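Concert audio from the recital hall plays in one ear only, archive and live
Ticket opened by: Mebrat Gidey, Concert Office
Assigned to: Silviu Manole, Media Support
Status: Closed
Priority: Normal, raised to High before the winter choral concert
Opened: November 23, 2018

Original message from Mebrat Gidey

Hello Silviu, and hello to whoever else reads these first. I'm sorry to send you another one so soon after the business with the program PDFs, which are all loading beautifully now, by the way. Several people have thanked me for them and I had to explain that I did nothing at all except ask.

We've had two emails and a very kind phone call about last night's string quartet stream. All of them say the same thing: the picture was fine, the playing was lovely, but the sound came out of the left side only. The gentleman who phoned thought his hearing aid had gone, and he had already changed the battery before he called us, poor man. I listened to the archived copy this morning on the office computer and I hear it too. With headphones it's very plain. With the little desk speakers you might not notice unless you were sitting close to the right-hand one, as I do.

I then went back through a few older recordings. The faculty piano recital is fine. The percussion ensemble is fine. The quartet is left only, and so is the student composers' evening just before it. So something changed between the percussion concert and the composers' evening, but I don't know what, and Gemechu, who ran the hall for both, says he didn't touch anything he doesn't normally touch.

The next stream is the winter choral concert, and that's the one with all the grandparents watching. Could someone please take a look before then?

Reply from Silviu Manole

Hi Mebrat, thank you for checking the older recordings, that saves me a good hour. I've downloaded the quartet file and you're right. The right channel isn't just quiet, it's completely silent from the first second to the last. There's no hum and no hiss in it. I mention that because a bad cable usually leaves a bit of noise behind, and total silence makes me think of a setting somewhere in the software. I could easily be wrong, so please don't let anyone throw out a cable or buy one on my say-so.

Could you ask Gemechu three things for me?

First, is the hall computer running Hirnine with the same profile as before, or did it get the update that went out to the teaching rooms?
Second, when he opens the meters in Hirnine and claps on stage, do both bars move, or only the top one?
Third, is the stereo pair still going into inputs 2 and 3 on the Irkel box in the booth?

No rush today, I'm in the other building until late anyway. I'll put the ticket on High so it doesn't slide down the list.

Reply from Gemechu Abdella, hall crew

Hi both. Mebrat forwarded me this and I went up to the booth before the wind band needed the stage.

Hirnine did update. I remember a gray window asking me to restart, and I said yes because the composers were waiting for their sound check and I wanted it out of the way. I should have written it in the booth log and I didn't, sorry. It's in there now.

Meters: only the top one moves. I clapped, then I asked one of the trombone players to stand stage right and play a long note, and still only the top one moved. He was very patient about it.

Inputs: yes, left microphone in 2, right microphone in 3, same as the label on the box. Both lights on the Irkel go green when there's sound in the room, so the box is hearing both of them.

I swapped the two cables over for a minute just to see. The top meter kept moving and the bottom one stayed dead, only now it was the right microphone I was seeing. Then I put them back how they were.

Reply from Silviu Manole

Gemechu, that swap was exactly the right thing to do and it tells us a lot. If the right microphone or its cable were broken, the silence would have followed it over to the other side. It stayed put, so the microphones, the stands, the long cable runs and the wall panel are all off the hook, and I'm very glad, because that wall panel is a misery to open. Both green lights on the Irkel tell the same story. The sound is getting into the box and being lost somewhere after it.

Next thing to try, when the hall is free. In Hirnine, go to the audio page and look at the source list. Before the update it read "Hall pair, inputs 2 and 3" for us. My guess is that the update brought back the factory choice, where it takes a single input and puts it on the left. If so, you'll see only one number beside the source name.

Please take a photo or write down what's there before you change it. I'd like to compare it with the teaching rooms.

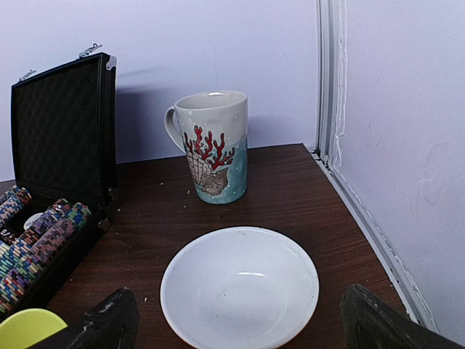
Also, and this is a separate thing, please don't change the recording level while you're in there. I know it looks low on the page. It's set that way for the brass, and we had a terrible time with the big chords in February until we left it alone.

Reply from Gemechu Abdella

Looked this morning. The source says "Input 2" and nothing else. There's a drop-down next to it, and I can choose Input 2, or Input 3, or "All inputs", but there's no pair on the list. "Hall pair" is gone.

I tried "All inputs" and got both meters moving, but it also brought in the stage manager's talkback microphone, and I don't think the grandparents need to hear that. I put it back on Input 2 and wrote the whole thing in the log.

Reply from Rakiya Iyamu, Media Support

Hi everyone, Rakiya here. Silviu asked me to step in since I look after the Hirnine installs in the teaching rooms. We saw something very much like this in the keyboard lab, though there it hardly mattered because that room only has one microphone.

The update moved saved pairs out of the profile and into a separate file, and it only carried them over if the profile had been saved with a name. The hall's profile was never named. It was just called "Default", which the program treats as its own and feels free to reset. So the pair was lost and it fell back to the first input it could find.

Steps for the hall computer, and please do them in this order:

1. Close Hirnine completely. Check that its icon is gone from the bottom corner of the screen too.
2. Turn the Irkel box off, wait until all its lights are out, and turn it on again.
3. Open Hirnine, go to the audio page and choose "New pair".
4. Put Input 2 on the left and Input 3 on the right. Call it Hall pair, so the old instructions still match.
5. Save the profile under a new name. I'd suggest Recital Hall. Please don't save it as Default!
6. Close and open the program once more and see whether the pair is still there.

If step 6 fails, stop and write to me, and I'll come over and do it by hand.

Reply from Gemechu Abdella

Done, all the way through. The pair survived the restart. Both meters move when I clap, and the talkback stays out of it. I walked from one side of the stage to the other while talking and Mebrat listened at her desk on the private test stream.

Reply from Mebrat Gidey

I did, with the good headphones, and I could hear him stroll right across from left to right reciting what I believe was the lunch menu. It was wonderful. Thank you all so much.

May I ask about the two recordings that already went up? The composers' evening matters a good deal to the students, as several of them send the link along with their graduate school applications. Huia Tautahi in particular has written to ask, very politely, whether her piece could be repaired. It's the one for two harps, and with one side missing you do rather lose a harp.

Reply from Silviu Manole

I wish I had better news on that one. The missing side was never recorded by the hall computer, so there's nothing in the file for me to bring back. What I can do is copy the left side to both, so at least nobody thinks their headphones are broken. I've done that for both concerts and the new copies have replaced the old ones at the same web addresses, so the links in the students' applications will still work.

For Huia, though, there may be something better. Gemechu mentioned that the composition department had its own Kołodziej recorder running at the back of the hall that evening. If they still have the files, I can line one up with our picture. Could you ask them, Mebrat? I'd need the whole evening in one piece if possible, before any trimming.

Reply from Mebrat Gidey

They have it! The whole evening, untrimmed, and I've put it in the shared folder under "Composers, back of hall". Huia is delighted and says to take as long as you like.

Reply from Silviu Manole

Got it, thank you. It's a touch more distant than our pair and there's a cougher sitting near it, but both harps are there and they sit nicely apart. The new version of the composers' evening is up, in stereo. The quartet stays as the one-sided copy unless another recording surfaces.

Closing notes

Cause: Hirnine update removed the unnamed input pair on the hall computer and fell back to a single input.
Fix: new pair created and saved in a profile named Recital Hall.
Checked: private test stream, then the full winter choral concert, both channels present throughout.
Follow-up: Rakiya to name the profiles in the remaining teaching rooms. Gemechu has added "clap test, both meters" to the booth checklist, between unlocking the piano and setting out the stands.

Ticket closed by Silviu Manole. Reply to this message to reopen it.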